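Category: Hardware › Desktops › Field studies

4. Start-up delay on shared desktop computers

4.1 Machines and logging

The machines in this part of the study were the 43 desktops in the public rooms at Nelcombe. All were Stavis all-in-one units bought in the same order, with the same processor and the same screen. They differed in one way that mattered to us. Part of the order had been filled with spinning hard drives and the rest with solid-state drives, because the supplier ran short of the first kind. The computers had been placed on desks as they came out of their boxes, so neither type was grouped in one room.

Each computer ran Bogdan, a small logging program that starts as a system service and writes one line to a local file at three points: when the service loads, when the sign-in screen appears, and when the desktop first accepts a click. We call the gap between the first and third points the start-up delay. It leaves out the time the firmware takes before the operating system loads. We timed that part by hand on a few machines and found it nearly the same on all of them.

The logs were collected on a Wednesday, before the rooms opened, by copying the files to a portable drive. No change was made to the machines during the logging period. Automatic updates stayed on, and this had consequences that we come back to in Section 4.3. 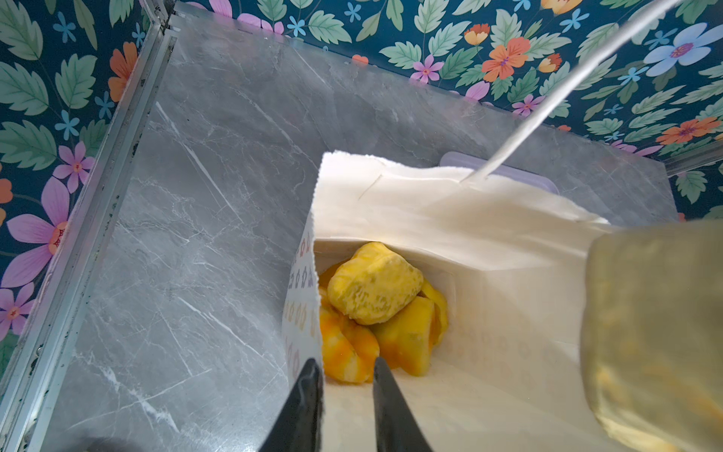
4.2 Cleaning the data

The files held 795 starts in total. Some of these could not be used. A start was dropped if the third point was missing, which usually meant that a person had signed in and then held down the power button, or if the computer's clock had been reset between two lines. We also dropped restarts in which nobody signed in, as the third point depends on a user being there.

A harder case was the start in which a person left the sign-in screen waiting. Bogdan does not record key presses, so a long gap between the second and third points could mean a slow machine or a slow typist. We handled this by using the time at which the password was accepted, taken from the system's own event record, and subtracting the wait before it. The two clocks agree closely enough for this purpose. On four machines the event record had been set to overwrite itself after a short period, and the early starts on those machines were lost.

After cleaning, over 300 starts remained on the machines with spinning drives. The solid-state group was a little smaller. We did not try to balance the two groups by throwing away more data.

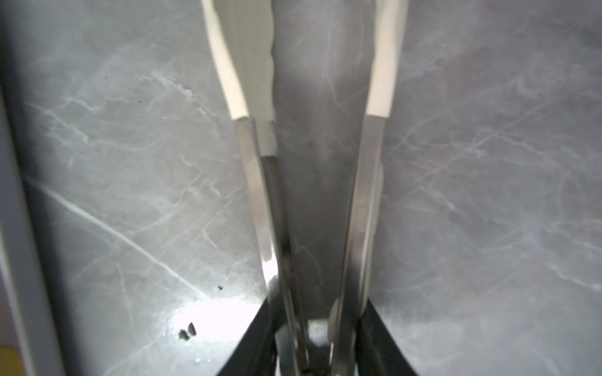
Tamara Nedelcu argues that a cleaning rule like ours favors the slow machines, since people are most likely to reach for the power button when the wait is long, and those are the very starts that drop out. We think she is right about the direction. The forced shutdowns were more common on the spinning drives, and if they had run to the end they would have made that group look worse than it does in our tables. Our comparison should be read as a low estimate of the gap.

She also raised the question of what a user counts as ready. The desktop may accept a click long before a browser will open a page. We did not log this. An earlier version of Bogdan tried to, by watching for the first window to finish drawing, but the extra work slowed the older machines enough to change the thing being measured, and we took it out.

4.3 Delay by drive type

The machines with solid-state drives were faster at every hour of the day, and their delays were much closer together. That second result was the more useful one to the staff at Nelcombe. A wait that is always the same length can be printed on a card next to the screen. On the spinning drives the wait varied so much from one start to the next, on the same machine, that no card would have helped.

Most of the variation came from updates. When an update had been downloaded but not yet applied, the next start on a spinning drive took far longer, and so did the one after it — the second of these was a surprise. The event record shows that the system spends the second start tidying up old files and building its search index again. With a solid-state drive the same work happens, but it is over before the user has finished typing a password.
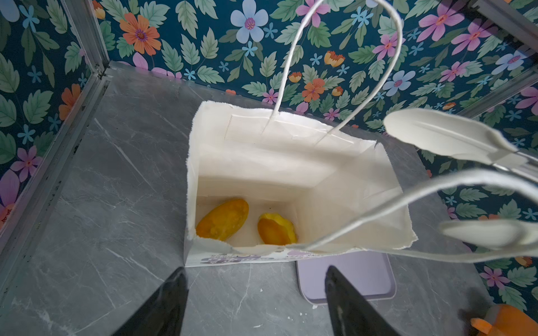 Reading time: 5 min

Memory was the next thing we looked at. The units had been sold with the same amount, but in one room every machine had since been given an extra 2 GB module left over from other equipment. We expected this to shorten the delay on the spinning drives and it did not, at least by any amount we could separate from the noise. The memory helped later in the session, when several programs were open, and staff who asked for it were pleased with it. It does nothing for the first minutes.

We also checked for an effect of age. Drives slow down for several reasons as they fill, and public machines fill quickly because people save files to the desktop and leave them. At Nelcombe the local profile is wiped at sign-out, so the drives were all about equally full, and we can say little on this point. 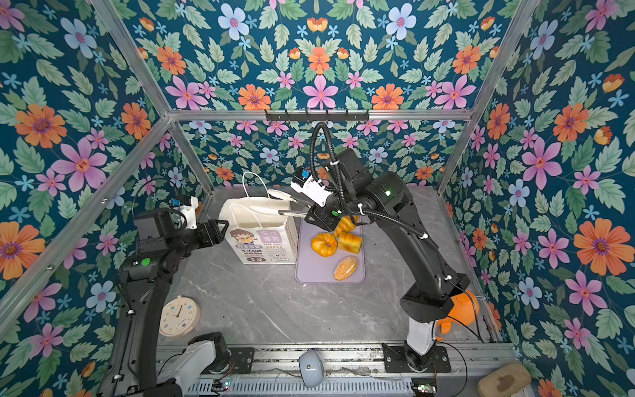 Figure 2. Two black robot arms over a gray marble-patterned floor.

4.4 Replacing the drives

Given these results, the cheapest repair is to replace the spinning drives and leave the rest of the computer alone. On the Stavis units this is slow work. The screen has to come off before the drive can be reached, and it is held by clips that break easily on older units. Stela Jitaru did the first few for us and kept notes on the order in which the clips should be released. With the notes at hand, the work went faster on later machines.

Two practical problems came up. The replacement drives from Drurkoston were thinner than the originals and moved in the bracket until a foam spacer was added. The copied system also kept a scheduled defragmenting task that is of no use on the new drive and had to be switched off by hand. Neither problem showed up in the start-up logs. We mention them for anyone planning the same job — the supplier's instructions cover the spacer but leave out the task.

We have not yet logged the repaired machines for long enough to compare them with the units that had solid-state drives from the beginning. The few starts we have fall inside the same range.

Related sections
- Section 3: Choosing a logging interval for shared computers
- Section 5: Sleep and wake behavior overnight
- Appendix B: Notes on opening the all-in-one case
- Fan noise in reading rooms: a short survey

Contact the authors | Copyright the authors, all rights reserved | Back to top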